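How a wiping robot gets its table ready

Vaven is a robot arm that wipes up spills. Before it can practice, a person has to set up its table. At our workshop that job belongs to Siriporn Kongkaew.

First she checks the arm. She tightens the screws at the wrist and cleans the camera lens with a dry tissue. A dirty lens can make a clean table look spotty.

Next she puts out the things for the job – a cup, a cloth and a small dark spill.
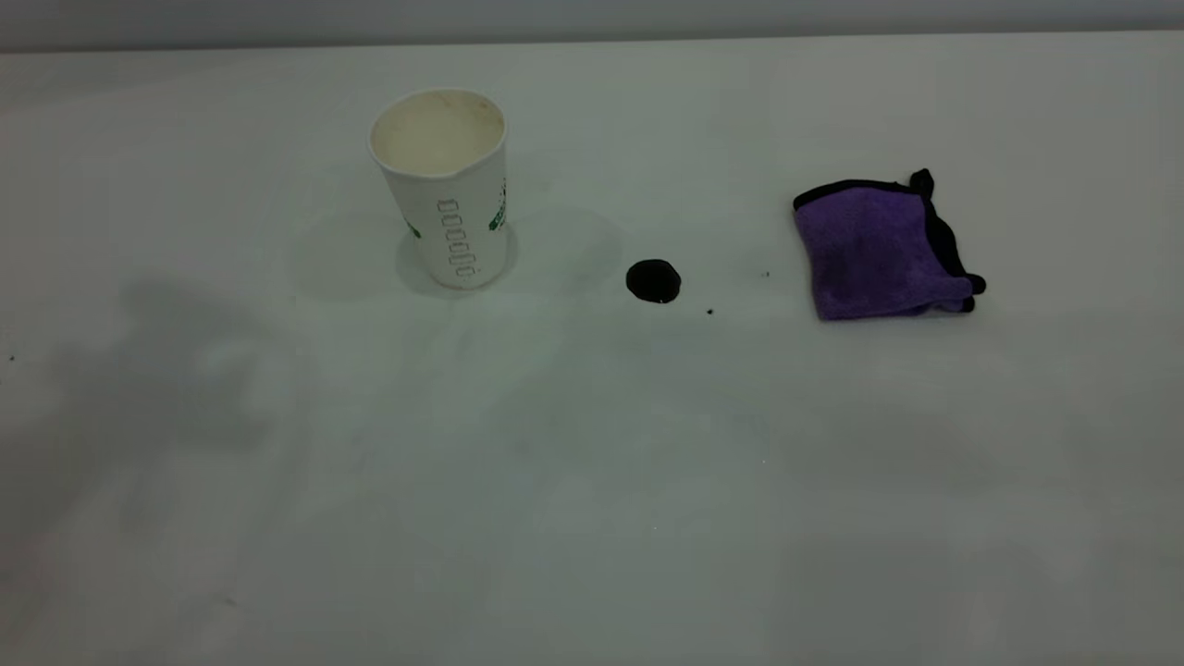 The paper cup, the spill and the purple cloth on the table.

The arm starts from its parking spot every time. Siriporn presses the green button and steps back behind the yellow line. One try takes roughly 30 seconds.

After nine tries she stops the arm and looks at its rubber fingertips. If they are worn smooth, she pulls them off and pushes on new ones. Old fingertips go in a box marked Zatow, the name of the company that takes them back.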